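Home Diary Index Garden Archive Contact

June, 6:40 a.m.

Rain gauge empty again. The main tank reads 632 liters on the sight tube, down 90 since the last reading, and the beans took most of it. I have moved the drip timer to a single run before sunrise and shortened the lettuce line. The tomatoes stay as they are until the first truss sets.

Pressure at the far end of the drip line is still low. I took the end cap off and flushed it into a bucket until it ran clear. What came out was fine brown silt with a few flakes of something harder, probably scale from the old fitting under the tank. The filter mesh had the same flakes in it. I rinsed the mesh, put it back, and the last four emitters began to drip at an even rate. The fifth did not. I have a packet of spares from Hattar, but they are the wrong barb size for this hose and I have not sent them back. 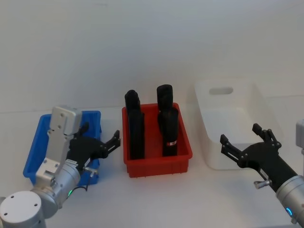 Reading time: 3 minutes

Spent the middle of the morning on the compost. The Barnerberg heap was at 155 degrees Fahrenheit in the core at nine o'clock, with the long probe pushed in from the side. That is hotter than I like. I turned it, moved the dry outer layer to the center, and added two buckets of shredded stalks. An hour later it had dropped, as expected after turning, so I will not trust any reading until tomorrow.

The second heap is cold and smells sour. Too much grass, not enough air. I forked it apart and left it open. If it does not warm up I will fold it into the first one by halves.

I call the first heap Barnerberg after the slope it stands on. The name is on the old plot map and nowhere else that I know of. The lower bed is Findum on the same map, and I have kept that too, as it saves writing "the lower bed" every time.

Soil notes for Findum: dry to the second knuckle, damp below. Crust on the surface between the rows. I broke it with the hoe and put down a thin layer of straw. Two of the squash have mildew on the oldest leaves. Cut those off and put them in the trash bag - not the heap.
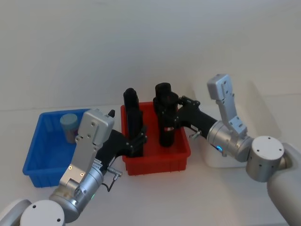
Seed order and saved seed

The Flikell lettuce seed is finished. It was sold as a packet of 1,000 and I have sown it in short rows since March. Germination was good in the cool weeks and poor in the last sowing, when the soil was warm. I will try the next batch in trays on the north side of the shed and move the plants out at the four-leaf stage.

Saved seed from last year, checked after lunch:

Dill - dry, sound, keep.
Runner beans - sound, a few split. Sorted out the split ones.
Parsnip - too old. Discarded.
Kale - mixed up with something else in the same envelope. Will sow a pinch and see what comes up.

I need better labels. Pencil has held up well on the wooden ones. The marker ink on the plastic ones has faded to nothing on the side that faces south.

Hiba Zoubi stopped at the gate and we went over the shared hose. She wants the evening slot and I have no use for it now that the timer runs early, so that is settled. She took some dill.
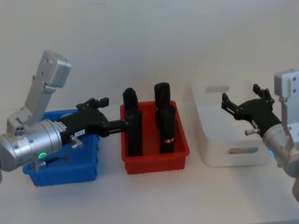
Themis Karamanlidis thinks the low pressure is in the tank outlet and that flushing the line will only help for a week or so. He would drain down to the outlet, take the fitting off, and replace it with a plain brass one. He also said to raise the outlet a little above the floor of the tank so it stops drawing silt.

He may be right about the fitting. I do not want to drain the tank with no rain coming, so the outlet will wait until the level is low anyway. In the meantime I will check the mesh every second morning and write down what is in it.

7:15 p.m. Fifth emitter still blocked. Pulled it and plugged the hole. Put the watering can by the last tomato.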